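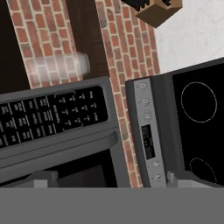

Chapter 4
Where Does the Heat Go?

When I was nine I burned my tongue on a jam tart, and I've been suspicious of fillings ever since. The crust was barely warm! My teacher back then, Kalevi Lindqvist, told me to go home and find out why, so I did (badly, with my mother's candy thermometer).

In this chapter we'll look at how heat moves through food - by touch, by moving air or water, and by waves. You'll need a notebook and a potato. Section 4.1 starts with the potato, and we'll get back to the tart in 4.3, once you've met water content.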